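Moriarty, day 3, and the steps

17th April

Quick one tonight, laptop is on its last bit of battery and the charger is in a bag at the bottom of the closet.

So. We moved the Flurkus picnic to the plaza. If you missed the last post, Flurkus is our walking group, four of us on a bad day and a lot more when there's food. We used to sit in the park at Hustumwood but the grass is a swamp until June, and I was tired of going home with a wet seat. Moriarty has the big square with the steps. Free. Five minutes from the tram. Done.

I went over after work to look it over before sending out the message. Walked the whole length of it twice. I'd only ever cut across the near corner on my way to the library, head down, and had the place in my mind as much smaller. It's not small. Took me ages to get to the building at the far end and then I had to come all the way back because I'd forgotten which tram stop I'd come from.

Things I wanted to know – where do we sit, where does the food go, what happens if it blows. In December I saw a guy lose an entire pizza box to the wind on that square. Just went. He watched it go and so did I.

Sitting is easy. The steps are the whole reason for going. You can spread out sideways and up, so people who don't know each other yet aren't stuck knee to knee, and the bottom ledge is a good long flat strip for the food. I'd put the salads there and the hot stuff one up. Plates on laps. No folding table this time, I am not carrying that thing on a tram agian.

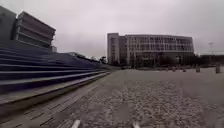

Bujar Spahić wrote back that the steps are fine for an hour and murder after that, and could everyone please bring something to sit on. He also says if we go high up we'll spend the whole afternoon passing forks down to whoever is stuck at the bottom, so pick the low tiers and stay there. Fair. I had pictured us all up top with the view but he's right about the forks.

So, cushions. I have 2 of the Vulasetti ones, the foam kind that roll up, and they're ok. Thin. My sister swears by an old bath mat folded over, and I tried that on the kitchen floor last night and it was better than the cushion I paid for. Bring whatever. A sweater will do.

Food so far:

Me – the potato thing, the bean thing, lemonade in the big jug
Bujar – bread, cheese pies if he gets up early enough
Dana upstairs – fruit, she's promised to cut it this time
Still need something sweet and somebody with napkins. I have 200 napkins somewhere, left over from the shower, but I can't find them and I've looked in all the places that make sense. Checking the places that don't tomorrow.

Weather. It was gray when I went, one flat lid of cloud, and I liked it fine. Full sun on those steps in the summer I would not want to try with mayonnaise. If it's gray again we go. If it rains we're in my kitchen and you all get to see the closet.

Kids – somebody asked. Yes bring them, there's a lot of room to run. Just keep an eye on them on the steps, mine would be at the top before I got the lid off the potatoes.

Oh and the walk. Same as before, we meet at the tram stop, do the loop along the canal first and eat after. I know a couple of you want to eat first. We tried it that way once and half the group never left the blanket.

Message goes out tomorow with the time. If you're not on the list, leave a comment and I'll add you. Battery at 4 percent, going.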